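Rolling tops into a lidded box

I've stored my summer tops this way since I moved to Heywood – flat piles always slid about on me. You want a clear box and a bit of clean floor. Lid off, then put the first rolls in side by side.

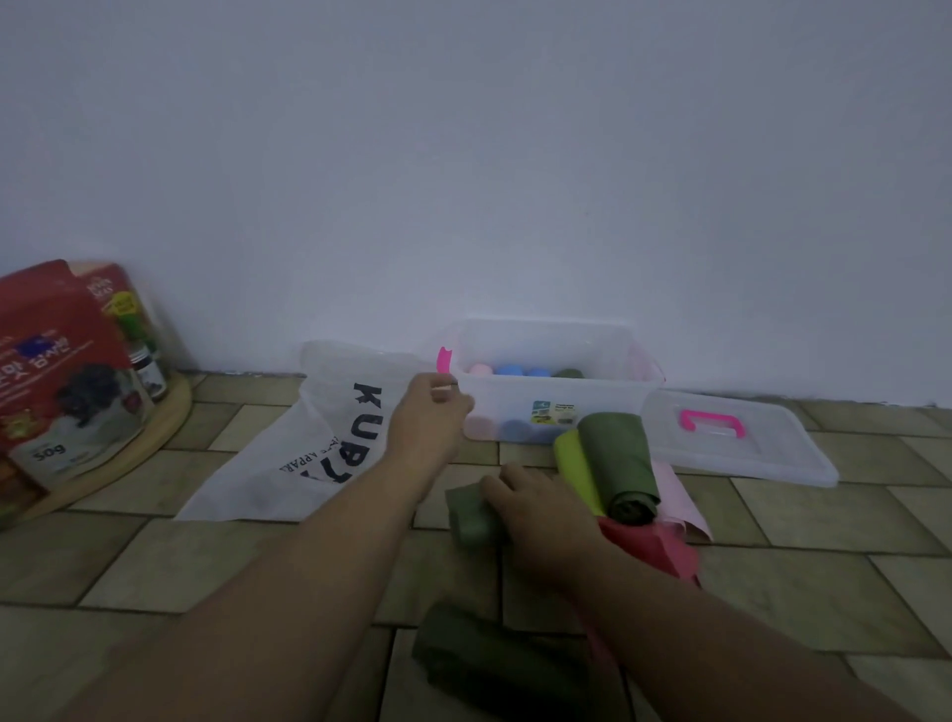 Pink, blue and green rolls, with the lid off to one side.

Fold the sleeves in, fold the top in half lengthways and roll up from the hem, nice and tight.

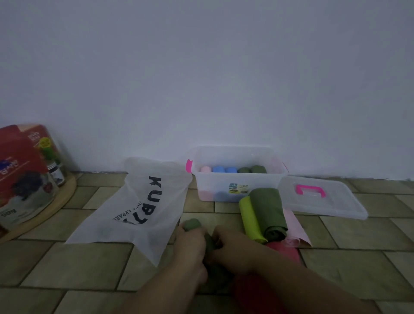 My friend Dorota sorts hers by sleeve length, but I go by colour. Keep like with like as you roll – the olive ones go at the right-hand end, after the light blue. Then clip the lid on and up on the shelf it goes!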